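Okay, a little thread on what we've been up to since November, because a few of you asked so kindly and I can never answer in one post.

1/ The question was simple: if you teach a robot from people doing chores with hand-held grippers, does it matter more how many demos you have, or how many different rooms they come from?

2/ We had 706 demos for Kekana, our pick-and-place policy. We trained one version on 100 demos from a single room, and another on 100 spread over every room we could borrow in Plotville (thank you, patient friends!).

3/ Then 50 tries each in a kitchen neither had met. The spread-out one got 64 percent. The single-room one, bless it, did far worse, and mostly lost its way before it ever reached the cup.

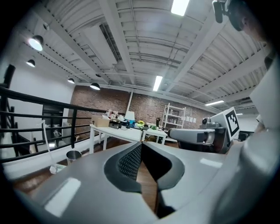 4/ Position tracking is what I fret over most when we record. If the pose of the gripper drifts, the demo teaches the wrong motion, however nicely the person moved. So I've grown very fond of the black-and-white marker board on the second arm, and I do like a busy background too, with brick and railings and hanging lamps to lock on to. Plain white walls are so much harder!

5/ Write-up is coming once I've redone the plots. Happy to chat about the training setup in the meantime.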